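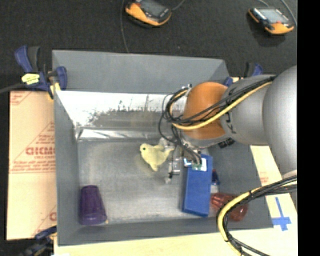
Visit to the Pletamham returns hall, February

We got to Pletamham a little after 9 in the morning and signed in at the side gate. The front entrance is for trucks only. Kanako Hosoda met us there with vests and visitor badges and took us straight up to the mezzanine, where most of the floor can be seen at once.

The hall handles returned household goods and toys for four retailers, Jonis being the largest. Cartons are opened at the receiving tables on the north side. Whatever is inside gets tipped into gray bins, and the bins go down the line to be sorted. Kanako said a normal day is around 300 cartons and that January is the worst month. They were still catching up when we visited.

The bins get hard use and the floors of them are dull and worn. The mix inside was more varied than I expected. In one there was a pale yellow toy animal, a dark purple see-through cup lying on its side and a long blue box, with a couple of smaller things next to the box. None of it had anything to do with the rest. Boxed goods are the easy part, according to Kanako. Loose cups and soft shapes take longer to place because the label is usually gone by the time they arrive.

Sorted items go to shelving in the east bay. The shelves are by category first and retailer second. This was changed last year after a trial by Chiharu Matsuda, who runs the bay. Before that, each retailer had its own aisle and people walked a lot more. She has 132 shelf positions now and would like another 40, but the wall with the sprinkler pipes is in the way.

Lunch was in the canteen across the yard. The curry was good. Bring cash, as the card reader was down.

In the afternoon we saw the repacking room. New cartons come flat from Tjoa and are folded by hand. The tape they use tears badly in cold weather and there was a heater running next to the stack of rolls.

We left at 3:30. The bus back to the station goes once an hour from the stop opposite the gate, and the walk takes 40 minutes if you miss it.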